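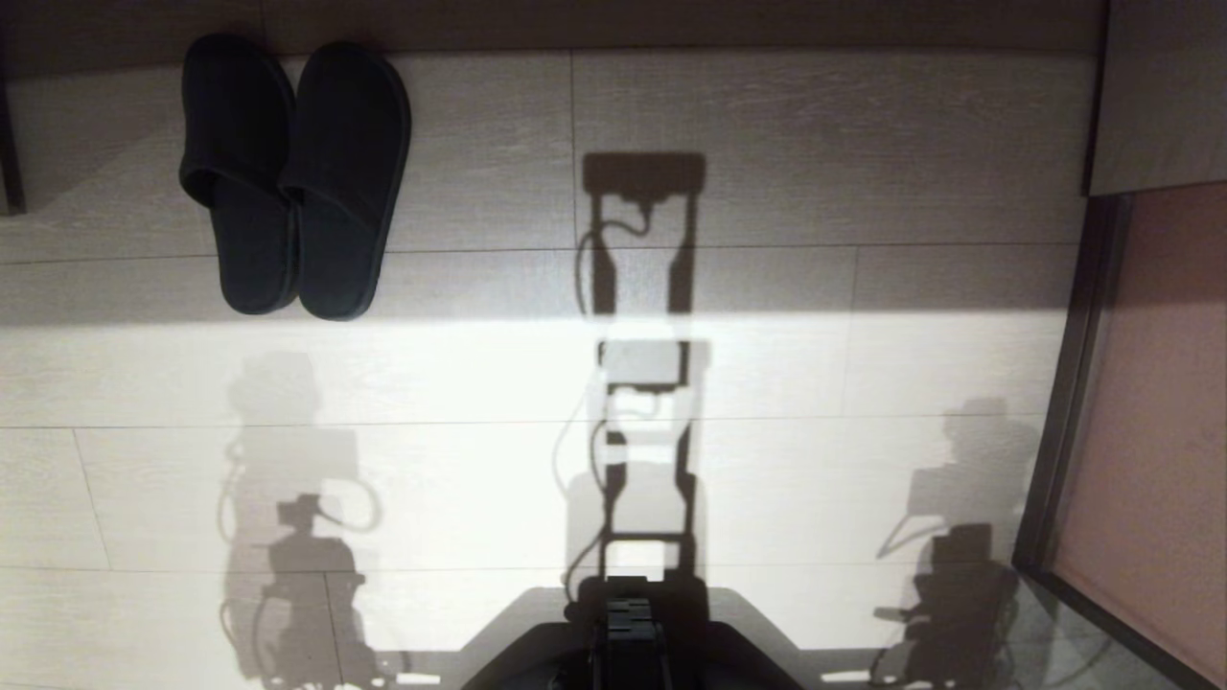
Start | Projekte | Presse | Mitmachen | Kontakt

Pressemitteilung
Waltow, 2025-10-23

Seite drucken | Per E-Mail weiterempfehlen

Unser Catura fährt zum Wettbewerb nach Ernine!

Ich darf es endlich verraten: Die Roboter-AG Waltow ist beim Haushaltsparcours in Ernine dabei, und zwar mit Catura, unserem zweiarmigen Roboter, an dem wir seit August fast jede freie Stunde schrauben. Zehn Schülerinnen und Schüler sind im Team, die jüngste geht in die siebte Klasse (und erklärt mir regelmäßig meine eigenen Kabelpläne).

Beim Parcours muss der Roboter in einer normalen Wohnung zurechtkommen, mit Türschwellen, Möbeln und allem, was so am Boden herumsteht. 60 Punkte gibt es für das Greifen, 30 fürs saubere Fahren. Deshalb üben wir gerade viel auf hellem Dielenboden, und da hat uns ausgerechnet die Sonne wochenlang beschäftigt. Catura hielt Schatten für Hindernisse, auch die eigenen!
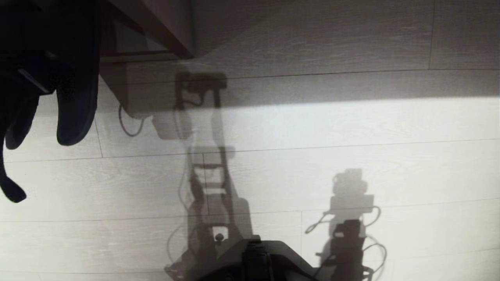
Oğuzhan Avcı aus der Elften hat sich deshalb hingesetzt und mit seiner Gruppe 1262 Bodenbilder von Hand sortiert. Schatten, Gegenstand, Möbelkante, immer weiter, bis spät in die Ferien hinein. „Ich sehe inzwischen sogar beim Frühstück Schattenkanten“, sagt er. Das neue Programm heißt Ambrose, den Namen hat die AG per Abstimmung festgelegt, ich war für etwas anderes.

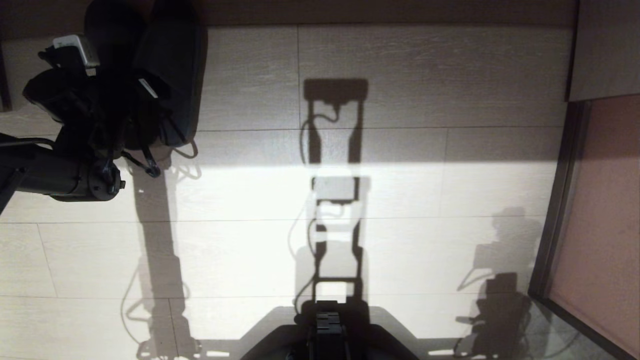 Bis zur Abfahrt wollen wir noch an der Kabelführung der Arme arbeiten und das Greifen dicht über dem Boden üben. Wer uns dabei zuschauen oder darüber berichten möchte: sehr gern, bitte kurz vorher anmelden!

Tamsin Marchetti
Leitung Roboter-AG Waltow

Kontakt | Impressum | © Roboter-AG Waltow | Nach oben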